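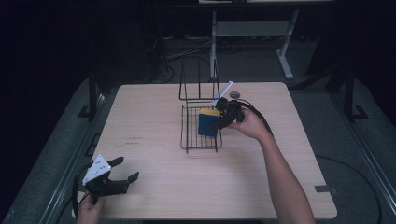
I've been running Casum on my old laptop for a couple of weeks now, and I think I'm finally past the honeymoon, so let's talk about it. Casum is a backup tool for Linux with a proper graphical front end. I've been a command-line rsync person forever and wasn't really shopping for anything else, but Paraschiva Nedelcu kept bringing it up on the Hincombe mailing list and I gave in.

Setup was quick! It wasn't in my distribution's repository, so I grabbed the package from the project's site, pointed it at my home folder and an external drive, and off it went. The first run copied 1,543 files (I keep this machine pretty lean) and the progress window told me which folder it was in the whole time, something I wish more programs would do.

Restoring is the best part. You pick a date, browse the files as they were back then, and drag out what you want. I pulled back a config file I'd mangled in April and it took maybe three clicks.

Now the grumbles. The scheduler only offers 2 presets, daily and weekly, and anything fancier means editing a text file by hand. The exclude list has no search box either, so good luck if yours is long. And the tray icon vanishes on my desktop after suspend - the backups still run, I just can't see them.

I'm keeping it, though the rsync script is staying put for the server. Version 2 is supposed to get a new scheduler.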